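Before you sign for the arm, price the table

The purchasing manager at Osport has a rule about robot demos. She goes to them, she drinks the coffee, and she doesn't bring a pen.

"I've watched a lot of arms pick up a lot of things," she says. "It's always the thing they practiced on. So I ask them to pick up my thing, and then we have a different kind of afternoon."

Osport packs small parts and samples for other companies, mostly in shallow plastic trays. It has 26 people on the floor and, until last July, had never owned anything with a motor smarter than a conveyor. That month the company started pricing a tabletop arm for tray handling. She was given the job because, in her words, she was the one who rolled her eyes when it came up.

The first quote came from Trudano, a reseller two counties over. It ran to one page. The arm was on it, and the gripper, and a line called "integration" with no hours attached.

"I called and asked what integration meant. He told me it depended. I said, depended on what, and he said on us. That is a blank check with a nice font."

She went back with a list of her own. Spare fingers. A second set of cables. Somebody to come out when it stopped. Training for two operators on each shift, and the pay for the hours they would spend learning instead of packing. By the time Trudano had filled it in, the arm itself was less than half the total.

Was she surprised? "No. I've bought a forklift."
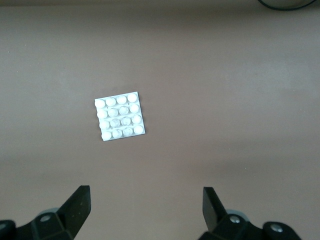
A thin, flat tray is a poor thing to grab, she says, and it was the part of the job she trusted least. A person slides a fingernail under the edge without thinking. A gripper with two stiff fingers needs something to close on, and if the tray has turned a little since the last one, the machine has to know that too. She wanted to see it done over and over, with the trays put down carelessly, the way they get put down at four in the afternoon.

Trudano offered a video. Qudah, the second vendor, offered a bench trial, for a fee, and agreed to take the fee off the price if Osport bought. She picked Qudah for the trial and told both of them why.

The trial called for 332 picks. She chose the number herself – it was a slow morning's worth of trays – and asked for every miss to be written down, along with how long it took a person to fix it.

"They wanted to report a success rate. I don't care about the rate. If it drops one and someone walks over and fixes it in five seconds, fine. If it drops one and the whole thing sits there with a red light until a supervisor shows up, I've bought a very expensive red light."

She won't share the results while the two vendors are still bidding. She will say that they moved her budget request up by 20 percent, all of it for support and spares, and that the request now includes a fixture to hold the trays square. The fixture is the cheapest item on the sheet. It was in neither of the original quotes.

There is also the software. Both vendors proposed running the cell on Arby, a scheduling package billed by the month, and she has asked each of them what the arm does if Osport stops paying. One answered the same day. The other is "looking into it," and has been for weeks.

Her payback estimate is about 135 weeks, and she doesn't much like it. The sales deck said one year, on the assumption of three shifts. Osport runs one and a half.

"I'm not against it," she says. "People think I am. My wrists hurt when I did that job, so I know why you'd want it. I just want the number on the paper to be the number."

The request goes up for approval with the fall budget. She has left a line in it for moving the arm to another table, in case the tray work goes away. Neither vendor has quoted her on that yet.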